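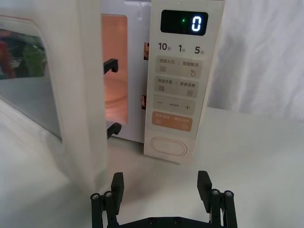
Fig. 1. Microwave with the door open.

My project was on the "big cat" people kept reporting near Skilton in March. I talked to 19 residents, and wow, they had opinions! Sunee Sriwong swore it was a puma — she'd watched it cross the Tuncer road at dusk. Then Catriona Moncrieff lent me her trail camera, and I went through 3721 shots (mostly deer, plus one very smug raccoon). The cat shows up in six of them. It's a large orange tabby, and I measured it against a fence post to be sure.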